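Resari Drawers
A simulated task pack for learned manipulation

Resari Drawers is a small, hard, very likeable benchmark for people who train robot arms to open things, put things in them and close them again. It grew out of our own work on a policy called Bratano, and after a while more people were asking for the drawers than for the policy, so we've tidied them up and put them on a page of their own.

The idea is simple enough to explain over a cup of tea. There's a chest of drawers, there's a small block, and there's an instruction in plain words such as "put the block in the bottom left drawer". The arm has to find the right knob, pull, pick up the block, drop it in and leave the drawer in the state the instruction asks for. Everything is judged by the simulator from the true positions of the parts, so you never have to sit and watch hours of video with a clipboard (we did that for the first version and don't recommend it).

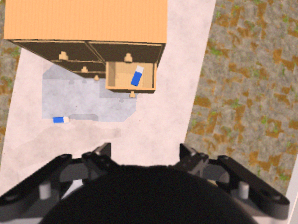

Contact is where we spent most of our effort. A knob is a nasty thing to grip: it's small, it's round, and a fingertip that lands slightly off centre will slide away just as the drawer starts to move. From a view over the gripper like this one, with a blue and white block lying inside the open drawer and a similar one down on the floor, you can also see how much of the picture the fingers take up. A policy working from that view alone has to remember what it can't see, and we think that makes for a really interesting memory test!

What's in the pack

The chest, as a jointed model with every drawer free to slide. Friction can be set drawer by drawer.
Backgrounds for the chest, from plain indoor walls to rough outdoor ground.
Views from the hand and from further back, which can be used together or on their own.
371 demonstrations, each with its instruction, joint positions and gripper commands.
989 test starts, kept apart from the demonstrations.
A scoring script and the settings we used for Bratano.

How Bratano does it

Bratano is trained in 2 stages. First it learns from the demonstrations to predict a short run of hand movements from the current views and the instruction. Then we freeze the part that reads the pictures and train the rest on its own mistakes, starting each practice attempt from a moment where an earlier one went wrong.
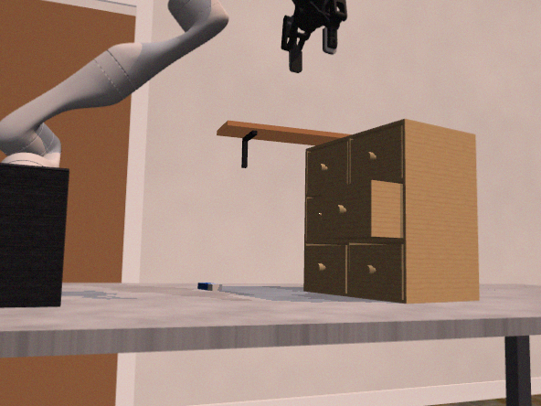
The second stage was the surprise for us. We had expected it to help with the grasp, and it did a bit, but the big change was in what happens after a missed pull. The earlier policy would carry on through the rest of its plan with a drawer that hadn't moved. The later one goes back for the knob. It still gets confused between neighbouring drawers now and then, mostly when the instruction says "middle", and we'd love to see somebody crack that.

Changing the surroundings matters too. Policies trained against a single background looked splendid until we swapped the floor, so the scoring script reports each background on its own line as well as the overall result.

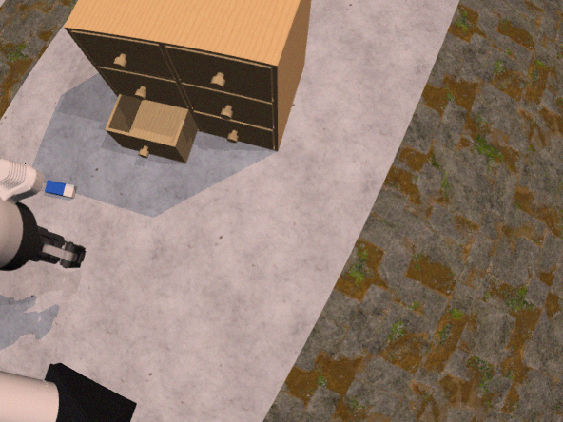
Bottom left drawer open, block still on the floor.

Running it

The pack runs in the Thoroddsen simulator, and a full test pass takes 15 hours on our office machine. If you only want a quick check, the short pass uses a fixed slice of the test starts and gives results in the same layout. Please say which pass you used when you share numbers - the two aren't comparable.

Moving over from the older Plirnden set? The instruction format is the same, but drawer names now go by row and column, so old labels need converting first. There's a small script for it in the tools folder.

Licence: free for research and teaching. Bug reports and odd failures are both welcome through the contact form.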